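Iltach Cell: Progress Report to the Prusham Fund, Third Period

6 minute read

This report covers the work on the two-arm cell from October to January. The last report ended with the right arm out of service and the left arm running on its own. Both arms are now back in use and the cell has been running a full daily programme since the second half of November. Spending is within the agreed budget, apart from one item set out under Costs.

Right arm repair

The fault we reported in September was a worn bearing in the wrist joint. It showed up first as a small drift in where the gripper finished its move, and later as a knock that could be heard from the next bench. Senyo Addo took the wrist apart and found that the bearing had been running with very little grease. The replacement part came from Tarar and took longer than quoted. While the arm was down he also replaced the cable that runs along the upper link, which had started to harden where it bends.

After refitting, the arm was run without load for two days and then checked against the test block. It came back inside tolerance on the first check and has stayed there. The service counter on the right arm read 1038 hours when the old bearing came out. The left arm stood at 840 hours on the same day. We have brought the left wrist forward for inspection and it will be opened at the end of this quarter whether or not it shows any sign of wear.

Grippers

The fingers on the right gripper are printed in white plastic to our own drawing. The first set cracked near the screw holes. Xiuying Yao thickened the root of each finger and moved the holes further back, and that version has now done 755 picks without a crack. We intend to keep the same drawing for the rest of the project. Spare fingers are kept in the drawer under the controller, with the print settings taped inside the lid of the box.

The left gripper has given no trouble. The jaws are wiped down each morning and the screws checked with the small torque driver. Two screws were found a little loose in December and were refitted with thread lock.

Enclosure and lighting

The black fabric walls went up in October in place of the painted boards. The boards gave too much glare and the camera readings changed through the day as the sun moved round the building. With fabric on the walls the readings taken at 9 am and 3 pm now agree closely enough that we no longer recalibrate at midday. The fabric does collect dust and has to be gone over with a lint roller before each session.

Carys Humphreys has rewritten the set-up sheet. The order is now: power on, wait for both bases to show their lights, home the arms, check the corner brackets by hand, then lay out the table. In the old order the table was laid first, and on one occasion the left arm swept a pot on to the floor while homing.

Table layout

The kitchen layout is the one used for most of the runs in this period. The pot and the toy appliance go at the back, the stovetop at the front, and the food pieces are spread over the middle of the table so that each arm has something to reach. The basket is placed on the right.

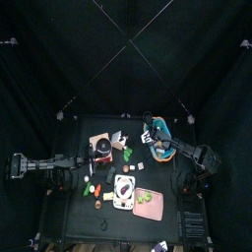

Shoaib Siddiqui

The layout is reset by hand between runs. A reset took long enough in October to limit the number of runs in a day, so we now work with a printed plan clipped to the side of the bench. Pieces are placed to within a finger's width of the plan, and the plan is changed after each block of runs so that the arms do not always meet the same arrangement.

Costs

The bearing and the cable were paid for from the maintenance line. The one item over budget was carriage on the bearing, which Danuta Wróbel approved from contingency. We do not expect to draw on contingency again before the end of the grant.

Problems still open

The controller lost contact with the right arm 4 times in December. Each time it recovered after a restart. We suspect the connector at the base and have a new one on order from Florkano. Until it is fitted, the right arm is not left running over lunch.

Next period

Inspect the left wrist.
Fit the new base connector and log any further dropouts.
Begin runs with the second table layout.
Send the Fund the updated maintenance log with the next claim.

Related items

Iltach Cell: Progress Report, Second Period
Iltach Cell: Progress Report, First Period
Set-up sheet for the two-arm cell (revised)
Gripper finger drawing, notes on the second version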